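4. Setting Up the Heltorow Score Reader for Harmony Study

Read this section before opening any of the course texts. The reader must be registered to a library account. Accounts are issued by the Rekstead reading room.

4.1 Loading a text

1. Switch on the reader and wait for the shelf page.
2. Select Theory, then Harmony. The full list holds 1,794 titles.
3. Choose the edition named on your course sheet. Page numbers differ between editions.
4. Press and hold the title until the word Stored appears beside it.

Note: Up to 13 titles can be stored at one time. Return a title to the shelf before adding another.

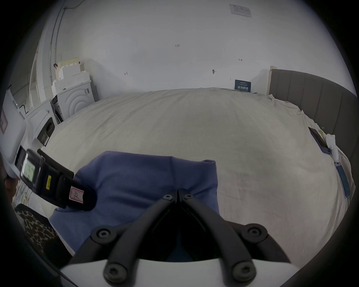
Folded blue cloth on a cream-white fitted sheet.

4.2 Linking music examples to the text

Most harmony books print their examples apart from the discussion. The reader can show both on a split page.

1. Open the stored title and go to the first chapter.
2. Select View, then Split Page.
3. Tap an example number in the text. The example opens in the lower half.
4. To hear the example, select Play. Set the tempo before playing, as it cannot be changed while the example sounds.
5. To keep the example in view while turning pages, select Pin.

Caution: Do not close the title while an example is pinned. Pencil marks made since the last save will be lost.

Note: Figured bass is displayed but is not played. In the Hellwig edition, example 167 is printed over two pages and must be pinned twice. 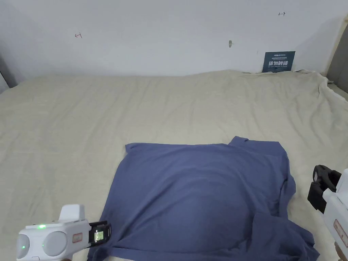

Blue short-sleeved T-shirt spread on a beige cloth.

4.3 Saving and sharing analysis

1. Select Pencil and enter chord symbols below the staff.
2. Select Save Layer. Each reader account may keep one layer per title.
3. To send a layer to a tutor, select Share and enter the tutor's code.

Layers for the first-year course go to Tania Sultana. Layers for the counterpoint course go to Petro Polishchuk. Shared layers are removed from the system at the end of August and should be exported before then.

Caution: Exported layers open only in reader version 2. See section 5 for the update procedure.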